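Folding on the bed: questions and answers
Last updated 2 July 2023

Many readers write to the Plotivico home pages about the same small problem: there is no table big enough for the laundry, so everything is folded on the bed. I do it this way myself for many years, and I collected here the questions that come most often.

Is it bad to fold clothes on the bed?
No. A made bed is a large, soft and clean surface, and it has a good height for many people. The only condition is that the bed is really made. If you fold on loose sheets, the clothes sink in and the edges come out crooked. Pull the bedspread flat first and press out the air with your arm.

Does a quilted bedspread make it more difficult?
A little. With deep quilting the cloth under your hands is not even, so thin shirts can take small waves from it. For trousers, sweaters and towels you will not notice. For thin cotton I put a folded blanket under, with the smooth side up.

In which order should I fold?
I start with the long pieces, when the bed is still free. Trousers, long skirts and dresses need the full width, or the diagonal if the bed is narrow. After them come the shirts, and last the small things like socks, which can be done in any corner that is left.

How do I fold long black trousers so they don't get a line in the wrong place?
Hold them by the waist and let them hang for a moment. Put one leg on the other, so that the inner seams meet, and lay them down in full length. Smooth with the palm from the waist to the hem, never back. Then fold once in the half, and one more time if your shelf is short. For very long trousers I prefer thirds — the line above the knee is then softer.
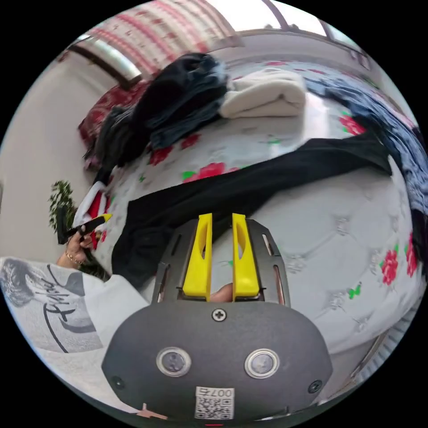

Black and navy are easy to confuse in the evening, so I sort the dark clothes near a window and in the morning if I can. Two socks that look the same under the lamp are often not the same by day. If you have only evenings free, put one piece that you know for sure is black beside the pile and compare with it.

My dark clothes collect lint from the bedspread. What can I do?
Shake the bedspread out of the window before you begin, and go over the place where you fold with a lint roller. New bedspreads lose more fibers than old ones. Mine became much better after the third wash. It also helps to turn dark trousers inside out before you lay them down.

Where do I put blankets and pillows while I fold?
Pillows stay at the head of the bed. A blanket I fold first and leave at the side, as a kind of wall, so the pile cannot slide down. If you sit on the bed while you fold, make the pile on the far side, or it will fall over each time you move.

How high can a pile be?
On a mattress, not so high as on a table. I stop at the height of my hand from the wrist to the fingertips. Heavy things go to the bottom, and knitted ones on top.

Do I need a folding board?
You can live without. I tried the one from Wevon in January and used it for shirts only. For trousers it was too short. A piece of stiff cardboard does the same work and costs nothing.

My back hurts after folding. Is the bed too low?
Probably yes, if you are tall. Try to kneel on a cushion beside the bed, or sit on a chair and pull the pieces to you. A stop after each pile is also good — carry it to the closet, come back and take the next one.

Can I leave the piles on the bed until later?
You can, but in my experience later is bedtime, and then everything goes on the chair. I put away each group when it is finished, first the dark, then the light, then the bed linen.

How should I store an extra bedspread?
Fold it loosely and keep it on the highest shelf, with nothing on top, so the quilting does not get flat. Twice in the year, open it, let it hang for a day, and fold it again along different lines.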